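Small Rooms, Plain Fixes: Rugs, Curtains and Tables

Measure the room before you shop for a rug. Put painter's tape on the floor in the size you're thinking of and leave it there for a day or two. Most people find the rug they had in mind is too small. In a living room, the front legs of the sofa and chairs should sit on it. In a bedroom, you want enough rug on each side of the bed to stand on with both feet when you get up.

If the right size is out of your budget, lay a cheap flat-woven rug in the full size and put the smaller, nicer one on top. Our front room in Mahawong is done this way, with a plain jute one underneath. Use a grip pad between the two layers or the top one will creep toward the door.

Curtains

Hang the rod higher than the window. Halfway between the top of the trim and the ceiling is a good starting point, and if the ceiling is low, go nearly all the way up. Let the rod run past the frame on both sides so the panels can be pushed clear of the glass.

Buy panels that reach the floor. If a pair comes up short, add a band of a darker fabric at the bottom. A wide band looks planned. A narrow one looks like a repair.

Wash cotton panels before you hem them. I hemmed a set of four first, and they came out of the dryer well above the baseboard. They are now in the laundry room, where the window is shorter.

Paint

Test color on a large piece of poster board and move it around. A gray that looks fine at 8 a.m. can turn lavender by supper. The sample I liked best in the store, a Plalter color called Mill Fog, went green next to our oak trim and I gave the quart away.

Paint the inside of a bookcase before you paint a whole wall. It takes one evening and shows you whether you can live with the color.

Lighting

Three small lamps do more for a room than one bright ceiling light. Put them at different heights and keep one in the darkest corner. Use the same color temperature in every bulb in the room. Warm white is usually marked 2,700 K on the box, and mixing it with daylight bulbs makes the walls look patchy.

Covering a tired table

A cloth that falls over the edge will hide a scratched or stained top for the price of a few yards of fabric. Pick something pale and quiet if the rest of the room is busy. For a round or curved table, measure straight across the widest part, then add twice the drop you want, plus the hem. A short drop is easier to live with if the table gets daily use — a long one ends up in people's laps.

Put a felt pad or an old flannel sheet under the cloth. It stops the cloth from sliding and softens the sound of plates. Drillside, the remnant store out by the highway, sells felt off the roll and will cut it to a paper pattern if you bring one.

Don't save a covered table for company. Ours takes mail, homework and laundry, and the cloth goes in the wash when it needs it. 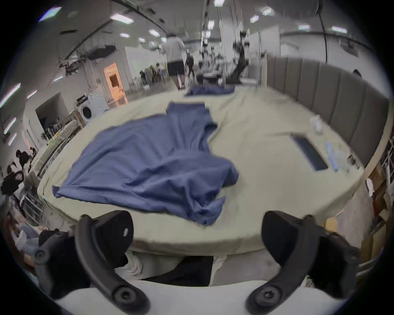

Blue T-shirt laid out on the covered table, more folding toward the back.

Iron the cloth while it is slightly damp, then put it straight on the table. Folding it first only puts the creases back. If you have to store it, roll it around a cardboard tube.

Shelves and small things

Take everything off a shelf before you rearrange it. Put the biggest pieces back first, spread apart, and fill in around them. Leave a gap somewhere — a full shelf looks like storage.

Lean a picture against the wall for a week before you drive a nail. If you keep moving it to dust or to reach an outlet, it's in the wrong spot.

Baskets should be bought after you know what goes in them. Measure the shelf depth, and check that the handles clear the shelf above. Mine didn't, and I ended up taking the handles off with a pair of side cutters.

Next month: painting a dresser without stripping it.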